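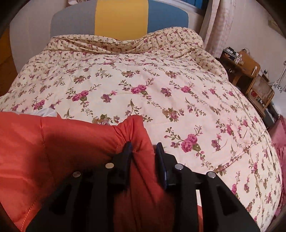

Hema Achari thought we had the question backwards. Paper reading logs don't get kids reading at home, she wrote in reply to our first draft, they get parents signing. She had seen a month of minutes filled in with one pen on one morning. We think she is partly right and have rewritten this section around that.

4.2 Logs, signatures and what got read

Recap of the setup. Students in grades 4 to 6 at Handell, all sections. Half the sections kept the paper log (title, minutes, parent signature), half used Kulico, where the student types one sentence after reading and no adult signs anything. Assignment was by section and not by student, a weakness we come back to in 4.4. Logs ran to the end of April. We collected 597 weekly log sheets on paper and 346 weekly entries from Kulico. Uneven, yes. Two sections started Kulico late because the accounts weren't ready, and some kids just stopped typing.

Signed minutes first. On paper the most common entry by far was 20, the number the teachers had asked for. 20, 20, 20, 20, down the column. Students who read less than that rarely said so, and the ones who read a lot more didn't bother saying so either. Two of the teachers said they had quit looking at the minutes and only checked that a signature was there. We coded a sheet as "uniform" when all its daily entries matched. Most paper sheets were uniform. Few Kulico weeks were, but the app doesn't ask for minutes every day so the comparision is a loose one and we don't lean on it.

Titles told us more. Saranya Joseph and Oleksandra Symonenko matched titles against library checkouts, each working alone, then settled disagreements by talking them through. Books owned at home obviously won't show up as checkouts. Same for books passed between friends, and there was a lot of that in grade 5, mostly one graphic novel series going desk to desk. So a missing match is not evidence of a made up entry. What we can say: students on Kulico named more different titles, and abandoned more of them. Abandoning shows up in the sentences ("stopped, boring", "gave it back"). The paper form has no place to say you quit a book.
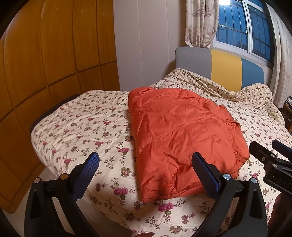

Figure 3. Folded orange-red quilt on a floral sheet.

Interviews. Nine families, picked to cover both kinds of log. Parents with the paper log talked about signing. When, where, how often they forgot. Parents in the Kulico sections talked less about the log and in two cases did not know there was one. We had expected them to like being left out of it. Mixed. One mother said she missed the paper, it was the only thing from school she put her name to that wasn't trouble.

Jin-sol Cheon asked whether the school's reading incentive could explain the difference in titles. Classes that reached 1000 logged minutes got a free-dress day, and the count came off paper sheets only. It could explain the 20s. Harder to see how it would change the titles, unless students on paper picked one long book and stayed with it for the minutes. A few did say something like that. We can't separate the two with this design and the incentive should of been suspended for the study period. Our mistake, we asked too late.

Not covered here: comprehension scores (see 4.3), and the second school, Raju, where logs were dropped before we had a usable baseline. Nandini Chowdary is preparing the Raju teacher interviews seperately.

On Achari's point, then. Signatures measured signing. Whether dropping them changed how much anyone read at home, the log data can't tell us, and neither form was built to.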